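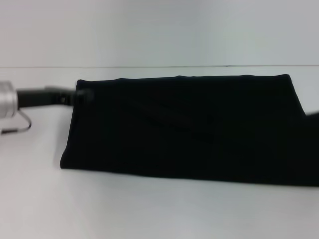
Black fabric on the white worktable, with a robot arm at left.

Eltier Sets Budget for Two Fabric-Handling Cells

TILHOLM — Eltier will buy two robot cells for handling dark fabric, with delivery planned for August. The purchase covers arms, grippers, tables and wrist cameras. 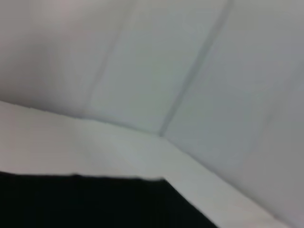 White panels and ledge at the work area.

The cells need 54 square feet of floor space in total. Panels and lighting are priced separately — a change from last year's plan.

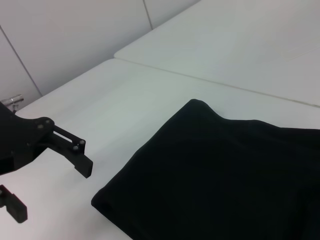 Gripper with its jaws open near the cloth.

"We budgeted for spare fingers from the start," said Brenda Ledesma, operations manager. The company has set aside $1,285 per cell for them.

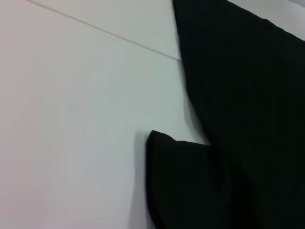
Folded corner of black cloth on the white surface.

Integrator Troruna will install the equipment. Mārtiņš Lapiņa, its project lead, said black cloth will be part of the acceptance test, which runs to 3,000 picks.

Supplier questions may be sent to the Eltier purchasing office.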